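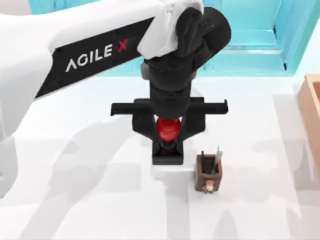
*Last changed: May. See "Changes" at the bottom for what moved.*

# Piras Tabletop: simulated arm episodes

Piras is a set of simulated robot episodes for training policies that learn from demonstration. Every episode happens at the same white table, with an AgileX arm, a parallel gripper and a small cast of tabletop objects. The red emergency-stop button is the one most of our work goes into, and we're very happy with how much variety we've managed to squeeze out of such a plain setup!

The set has 564 episodes. Of these, 400 are for training, 94 are for validation, and the rest are a held-out group that we'd ask you to leave alone until you have a final model. The split was made by starting layout, so two episodes that begin from the same layout always land on the same side.

## What's in an episode

Each episode is a folder. Inside you'll find:

- `views/` with the rendered color frames, one subfolder per camera
- `state.csv` with joint angles, gripper opening and a time column
- `action.csv` with the commanded targets, one row per step
- `layout.json` with the starting pose of every object, including the ones the arm never goes near
- `note.txt` with a plain sentence saying what the task was

The time columns in `state.csv` and `action.csv` share a clock. State rows are written before the action is applied, so row 0 of the state file is the untouched start. If you're building pairs, use state row *n* with action row *n*. An early loader of ours was off by one here and still trained surprisingly well, and it took us far too long to spot it.

Joint angles are in radians. Gripper opening is scaled from 0 (closed) to 1 (fully open). Object poses are position plus quaternion, with the scalar part last.

## How the episodes were gathered

A person drives the simulated arm from a leader device on a desk, and the simulator (we call our build Raltudeck) records the whole thing at a fixed rate. Before each take, Raltudeck draws a new layout: it shifts the objects on the table and turns them a little, then checks that none overlap. The driver gets a short look at the layout and then goes.

Distractors stay in on purpose. A brown pen holder with pens in it is a favorite of ours, as it likes to end up right where a wide gripper wants to swing. Policies trained without clutter tended to treat the whole table as free space, and they got a rude surprise the first time we added something to it.

We kept hesitations. If a driver slowed down above an object, backed off and tried a new angle, that's in the data, with no trimming in the middle. Long idle stretches at the start and end were cut.

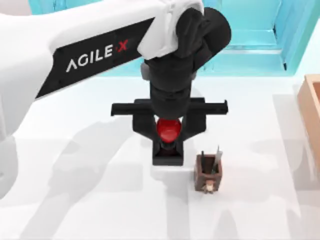
Prillen wrote back after trying the first release that the hesitations were the best part for them, and that their policy had stopped freezing near objects once they quit filtering slow steps out. They also asked for a flag on episodes where the driver backs off more than once, so they could weight those more heavily. We loved that idea. The flag is now in `layout.json` as `retry_count`, and it's filled in for every training and validation episode.

## Labels

There are three labels per episode, all set by a person watching the replay:

| Field | Values | Meaning |
|---|---|---|
| `outcome` | `done`, `partial`, `failed` | Judged against the sentence in `note.txt` |
| `contact` | `clean`, `brushed` | Whether the arm touched a distractor |
| `retry_count` | whole number | Times the driver backed off and came in again |

Failed episodes are included. Please don't throw them away before looking at them! They're handy for training a success detector, and a few of them are near misses that teach a lot about approach angle.

`brushed` is the shakiest label. Light touches are easy to miss in the color frames, so we checked it against the simulator's contact log where we could. The contact log itself isn't part of the download yet.

## Cameras

There's an outside view that takes in the arm, the gripper and a good part of the table, and a close view near the gripper. The close view is where the fine detail lives. It also loses sight of most of the table, so a model that uses only this view has little idea what's coming up beside it.

Shadows deserve a mention. The lights in Raltudeck are soft and there are several of them, and the arm throws broad gray shapes across the white surface. We thought about turning this off and decided to keep it. In our tests, small vision encoders sometimes locked onto a shadow edge in place of the object, and a bit of brightness jitter during training cleared up most of that. Color jitter is another story: go easy on hue, or the red button stops being red and you lose a cue that the close view leans on heavily.
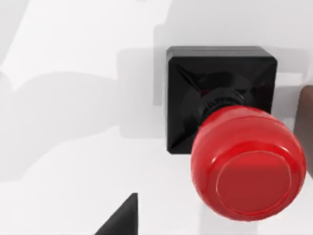
## Loading the data

Unpack the archive, point the loader at the top folder and pick a split:

```python
from piras import Episodes

train = Episodes("piras/", split="train", views=["outer", "close"])
ep = train[12]
print(ep.note)
print(ep.state.shape, ep.action.shape)
```

The loader reads frames lazily. If your disk is slow, call `train.cache()` once and go make a coffee. After that it's quick.

To get chunks of actions for a chunk-predicting policy:

```python
chunks = train.chunks(length=12, pad="repeat_last")
```

Padding matters at the end of an episode. With `pad="zero"` the arm learns to rush home, which is fun to watch once.

## Good uses, and some limits

Piras is well suited to imitation learning on short tasks, to comparing camera setups, and to checking how a policy copes with clutter. It's small enough to train on with one decent graphics card, and we'd love to see people try odd ideas on it.

It won't tell you much about real-world friction. Contact in the simulator is tuned for stability, and grips are more forgiving than they should be. There's one table, one style of wall behind it and one kind of arm, so please don't read a high score here as proof of general skill. If you plan to move to hardware, mix in real episodes early.

## Known problems

- In a handful of validation episodes the first close-view frame is repeated. The state rows are fine.
- `layout.json` lists the pen holder and its pens as one object.
- The `partial` outcome is used unevenly. We're rewriting the rule for it.

## Changes

- Added `retry_count`.
- Renamed the views to `outer` and `close`. The old names still load, with a warning.
- Moved the conversion scripts to the Ostetti repository, where the format checks already live. Bug reports about conversion should go there, and reports about labels or frames should stay here.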